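Fosivon Hand Pair and Outline Sheet Kit
Left and right hands, wrist housings, blue parts set and printed sheet

We get a lot of letters from people who have tried a two-finger gripper, been perfectly happy with it for big boxy things, and then come unstuck the first time they handed it a little peg. The Fosivon pair is what we suggest to those folks. Both hands have jointed fingers and a proper thumb, and they come as a left and a right so you can try two-handed work from the first afternoon.

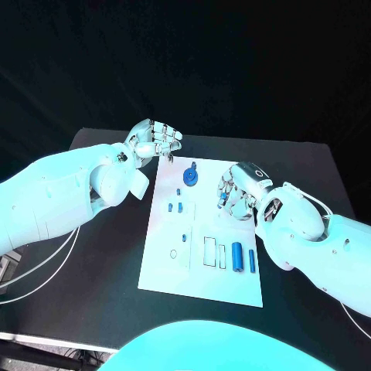 Mounting is friendly enough if you take your time. Allow 2 hours for the first hand and a good deal less for the second — by then you will know where the screws like to hide. Charmaine Mtshali on our bench runs every pair for 98 cycles before it is boxed, and her signed sheet goes in with the cables.

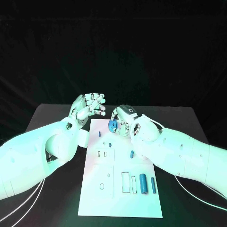
Can I buy just one hand to compare with the gripper I already own?
Of course, left or right, and you can add its partner within 8 weeks at the pair price.

The parts set is the piece I'm fondest of. There's a gear, pegs, and thick and thin cylinders, all in the same blue, and the sheet has outlines to place them on. Run your old gripper over it first and write down what it drops, then swap over and do it again with the same camera and the same lighting. 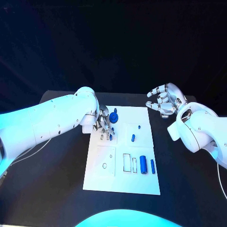
Left hand down at the sheet, right hand raised, with the gear between them.

If you're weighing this against the Ormsby hand, which we also carry and like very much, the Ormsby is lighter and easier on a small arm, while the Fosivon has the edge on narrow parts. Toshiko Sakamoto is always glad to talk it through by phone.

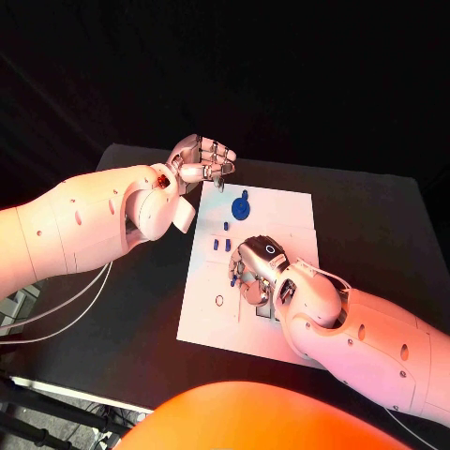 Shipping and returns
Pairs leave our Plavano workshop within 7 working days. Keep the foam, please, in case you need to send one back.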